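Casa de banho do rés do chão: galeria

Tempo de leitura: 2 min
Imprimir | Enviar por e-mail

4 de setembro de 2025

A casa de banho do rés do chão foi a última divisão a ficar pronta no apartamento da Rua Panitz. É pequena e não tem espaço para banheira, por isso optámos por um duche de canto. As obras pararam em julho e recomeçaram quando chegou a encomenda da Koltach, que vinha com oito dias de atraso.

Os azulejos são bege, com aspeto de mármore nas paredes. No chão usámos peças quadradas maiores, no mesmo tom. A ideia era ter uma divisão clara e fácil de lavar. O assento eletrónico com bidé foi escolhido mais tarde, quando já estava decidido que não cabia um bidé separado.

Seguem três imagens da galeria. 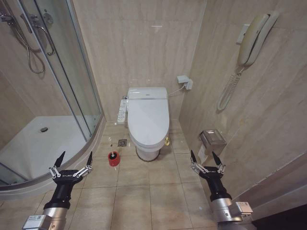
Sanita com a tampa fechada, piaçaba no suporte vermelho e cabina de duche com vidros curvos. À direita, o telefone de parede creme.

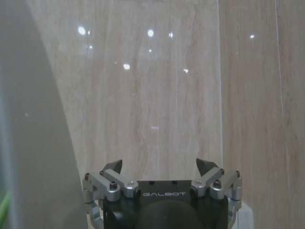
Vidro transparente diante da parede bege, com veios na vertical. 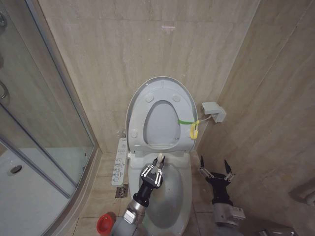 Tampa e assento levantados. O painel de comandos do bidé fica do lado esquerdo e o assento tem uma fita verde.

A limpeza de uma casa de banho destas faz-se em pouco tempo se for feita com regularidade. No assento eletrónico usa-se um pano macio húmido e detergente neutro. Não convém usar lixívia nem esfregões abrasivos, que riscam o plástico e apagam os símbolos dos botões. Antes de limpar, desliga-se a ficha da tomada.

Nos vidros do duche, o calcário é o que dá mais trabalho. Passamos o rodo depois de cada banho e, de quatro em quatro semanas, vinagre diluído em água morna. O vinagre não deve tocar em pedra natural. Nos azulejos cerâmicos não faz mal, desde que se enxague bem.

O ralo do chão tem grelha amovível. Levanta-se, retiram-se os cabelos e deita-se um balde de água para manter o sifão cheio. Se a divisão ficar fechada muito tempo, a água do sifão evapora e aparece cheiro.

O assento e os acessórios custaram 1383 euros, sem mão de obra. O duche foi comprado à parte na Drutamik e tem 90 cm de lado. A junta de silicone entre a base e a parede ainda vai ser refeita num dos cantos.

Artigos relacionados
Duche de canto ou banheira: medidas a confirmar
Como escolher juntas para azulejo bege
Mercado: preços de assentos com bidé
Apartamento da Rua Panitz: a cozinha
Limpar o calcário das torneiras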